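Refill shop or big bottles from the supermarket?
Household and Laundry > Soap and Shampoo

shobha_devadiga
Hello everybody. I would like to hear your opinion about refill shops. In Melton we have now one, it opened in August, and I filled there hand soap for the kitchen and shampoo for my husband. The price is counted by the gram, so 500 grams of soap cost me more than I expected. I keep one old pump bottle and wash it before each filling.

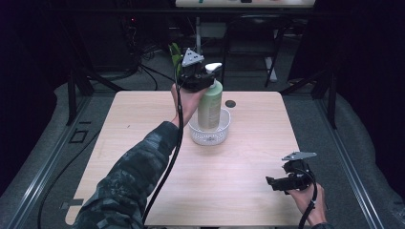
My question is if the soap from the big canister is the same quality as the one in the closed bottle. To me it feels thinner, and I must pump two times.

plarnell9
It is thinner. Ours too. I weighed one filling at home and it was 479 grams, and I had paid for 500.

troson_k
Did you subtract the empty bottle correctly? The scale in the shop is checked, your kitchen scale is probably not. I don't think they cheat anybody.

plarnell9
I subtracted it. I don't say they cheat, I say what the scale showed.

shobha_devadiga
Please let us stay friendly :) I will weigh mine next time also. 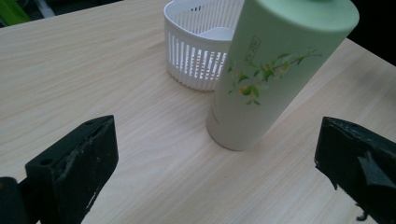 And does somebody know how long the soap stays good after filling? The lady in the shop told me 14 months, but on the canister I did not find any date.

pillai_m
I would use it up in 9 months. More important is that the bottle is fully dry inside before you fill it. My list:

1. Rinse with hot water until there is no more foam.

2. Pump clean water through the head, because old soap gets hard in the tube.

3. Let the bottle and the pump dry separately overnight.
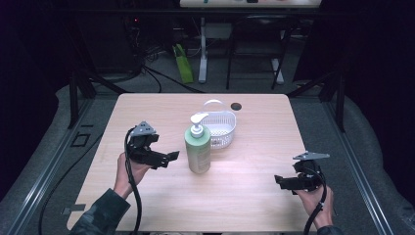 4. Write the filling month on the bottom with a marker.

troson_k
Overnight is too short for the pump. I give it two days.

shobha_devadiga
Thank you, Pillai, I did not know about the tube. Two days I can't wait, we have only this one pump in the kitchen.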